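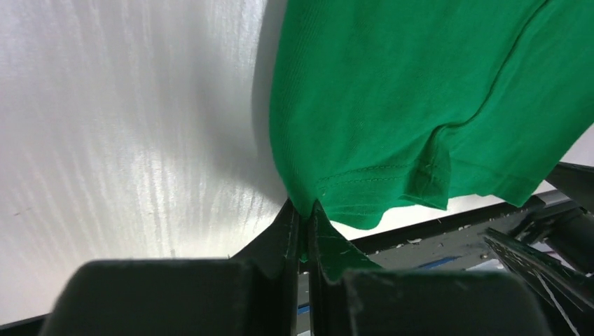
Photo: Rernside Test Bench

We use cookies to remember your preferences. Accept | Manage

Zikon two-finger gripper, garment handling kit

The fingers are angular plates with faceted faces, so a T-shirt can be taken by a small pinch of hem. Jersey suits them. On denim the pinch slipped in 9 of 80 lifts at the default force; raising it by 10 per cent cured most of that. Finger faces scuff early and spares come only in pairs. Setup took 30 minutes, most of it spent on the Kazemi driver. The manual does not list torque for the finger screws. Firmware update due in May.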